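Diredora Open Day Set

README, last edited 4 June 2018

What this is

Diredora is a small collection of garment-handling recordings put together for our open day. We wanted visitors to go home with the same material they had been looking at on the day, and we wanted people who couldn't come to get a fair idea of what goes on here. It holds 102 recordings in 2 folders, all of clothes and bedding being handled with hand-held grippers. No arm, no cell, no safety fence — just a person, a pair of grippers and something soft to fold.

We had a great time making it, and we hope that shows!

The open day

The doors opened at 9 and the first demonstration was under way before everyone had their coats off. We had planned on short talks with a demo at the end of each. That plan lasted one talk. People wanted to get their hands on the tools, so we let them, and the talks happened at the side of the table while somebody was wrestling with a pillowcase.

The grippers are the Tollitz pattern, built in pairs, and the software that reads them is Arolier. Both were running all day. Arolier crashed once, during the towel demo, and the log from that crash is in the notes folder for anyone who enjoys that sort of thing.

What people handled

Towels, pillowcases, T-shirts, a fitted sheet (never again) and winter jackets. Jackets were the hit of the day. They are thick and slippery, and the padding moves around inside the shell, so a grip that looks good from above can turn out to be holding almost nothing. A patterned sheet underneath makes things harder still for any software trying to find the edge of a sleeve, and we think that is a good thing to have in a set like this one.

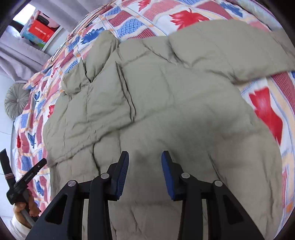
The Hermans group, who came over for the afternoon, wrote to us later that starting with the sleeves was a mistake in their view, and that they would close the zipper first and fold the body in half before touching anything else. They also asked for more recordings of jackets lying face down. Fair points, both of them. We tried their order the week after and liked it a lot for the thinner jackets. On the really puffy ones we still go for the sleeves, but we have added their method to the notes so you can judge for yourself.

Folder layout

demos/ has the recordings made in front of visitors. Expect talking, laughing and the odd hand reaching in to help.

quiet/ has the recordings made before the doors opened, with the same kinds of items and far fewer opinions.

notes/ is text only: the item list, the folding orders we used, and the crash log.

Known problems

Some recordings in demos/ stop early. Those are marked "short" in the item list and we left them in on purpose.

The labels for left and right grippers were swapped in a few of the February test recordings. Those tests are not part of this set, but if you got an early copy from us, please throw it out and use this one.

There are far more successful folds than failed ones. We would love to fix that. Next time we'll ask visitors to fold faster.

Using it

Free for teaching and research. If you use it in a paper, please call it the Diredora Open Day Set so others can find it. A goal for the next open day is to reach 1,000 recordings — if you have a heavy coat you can spare for an afternoon, bring it along!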